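Two-arm setup, left arm drifts off the grasp pose when patterned mat is down
Posted in Control and Perception by grenby_bench

Running two small arms off one Trevero controller node, fixed overhead camera, Clullel for segmentation. Plain mat: fine. Put the leafy mat down and the left gripper stops short of the cable, then hunts back and forth. Joint states look ok. Replanning fires about every 2 seconds. Already redid the hand-eye calibration, no change. Is this planner or perception??

sabatier_fan
Had this. Restart everything and update the drivers.

loopclosure
Perception, almost certainly. Hunting plus regular replans = target pose is jumping between frames and the planner is chasing it. Log the mask centroid for 20 frames with the arms parked. If it moves more than a few pixels, theres your problem. Then:
- freeze the target once the gripper is close, dont keep re-reading it
- median filter on the pose, window of 11 worked for me
- raise the replan threshold so small shifts get ignored
White cable on a white mat is a rotten case, the vines break up the outline and the mask grabs bits of leaf. Start with the black coil.

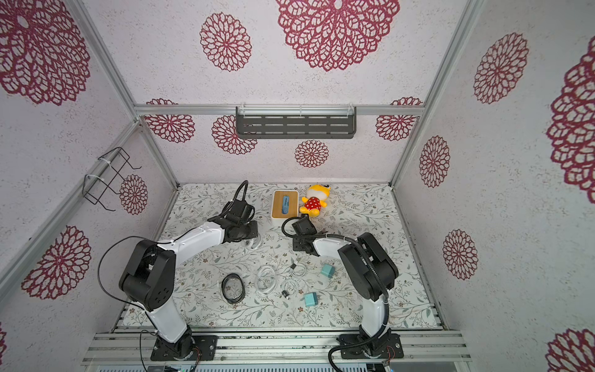 Page last changed: August, 16:40
My cell with the same kind of mat, left gripper over the cables, right one back by the tissue box and the yellow plush. Black coil segments first try. The white ones I had to label by hand, 20 frames, then fine-tune. Teal chargers never gave any trouble. Also check that the other arm is masked out of the depth image, mine was getting merged with teh toy behind it and the planner kept seeing one big obstacle.

grenby_bench
Centroid was all over the place. Froze the target, hunting stopped. White cables still bad, labeling tonight.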